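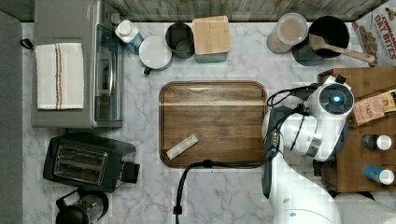
Arm over the cutting board at the kitchen counter station, February.

Pimora Household Tasks Project
Progress report for the second funding period

Status

The project is on schedule for the counter work and behind on the cleanup work. The kitchen station at the Birach site has been running since the start of the period. The second station, which is meant to stand in for a shop stockroom, is built but has only been used for short trials. Spending is within the approved budget and we are not asking for a change.

The question we were funded to answer is whether an arm of the kind a small business could afford can do everyday chores well enough to be left alone with them. At this point the answer is no for most chores and yes, with conditions, for a few.

Work done this period

We logged 2,796 attempts at the kitchen station. An attempt counts as a success only if the item ends up in the right place, undamaged, with no help from a person. Earlier reports counted an attempt as a success if the arm recovered after a nudge from the operator. We have dropped that rule, so the rates in this report should not be compared with the ones in the first report.

The counter is kept the way a used kitchen is kept. The appliances stay out, the jars stand along the back, and there is a towel over the toaster oven. Tea, cereal and small bottles are within the working area. We made this choice after the first period, when the arm did well on a bare surface and then failed on nearly everything once ordinary items were put back.

The list for the period had 9 chores. They were:

Picking a small flat item off the cutting board
Moving a jar forward from the back row
Returning a jar to the back row
Taking a box of tea out of the crate
Putting the box of tea back
Standing up a bottle that is lying on its side
Folding a kitchen towel in half
Wiping the open part of the counter
Clearing the cutting board and moving it aside

Results

Picking and placing single items is the strongest area. Boxes and jars with straight sides are handled reliably when there is a clear gap on two sides. The arm is slow. Moving one jar takes 27 seconds on average from the start command to release, and a person does it in two or three. For a chore that can run while the kitchen is empty this does not matter much. In a shop with customers waiting it would.

Small flat items on the cutting board were poor at the start of the period and are now acceptable. The change came from approaching at an angle and letting the finger touch the board lightly before closing.

Bottles lying down remain difficult. The arm can pick them up but often sets them down at a slight lean, and they fall over. We tried slower releases with little effect.

The towel is the weakest result. Folding works when the towel is laid flat by a person first, and at that point most of the chore has been done already. Taking it down from the oven and folding it in one go did not meet our standard in any session.

Wiping was started late. The arm covers the open marble well and leaves a margin in front of the appliances. We set that margin on purpose after it pushed the toaster during a trial.

Problems and delays

The station was down for 7 working days while we waited for a replacement joint cover from Goltach. The part itself was covered under the service agreement.

Marble and glass gave the vision system trouble in the late afternoon, when light comes in low across the counter. Sessions are now run before 3 p.m. This is a workaround and we list it as an open item.

Staff time went over plan in one area. Resetting the counter between attempts takes longer than the attempts do, and it has to be done by hand. We had budgeted for a part-time helper at the station and have been using two.

Stockroom station

The shelving at the Pilkington unit is in place and the arm mount has been checked. Short trials on facing up boxed goods went well. We have not yet tried mixed shelves or bagged goods, and we do not want to report a rate from so few runs.

Plans for the next period

Cleanup chores come first, with the towel and the bottles ahead of wiping. We will test a softer fingertip on the bottles. The stockroom station will move to a regular schedule of two sessions a week, with a review every Wednesday. We also plan to run the kitchen station unattended overnight on the two chores with the best record, inside a closed room and with the speed limit left on.

Decision needed

We ask for agreement to carry the unspent travel money over into helper hours. The total stays the same. An answer before the overnight runs begin would let us keep both helpers without a gap.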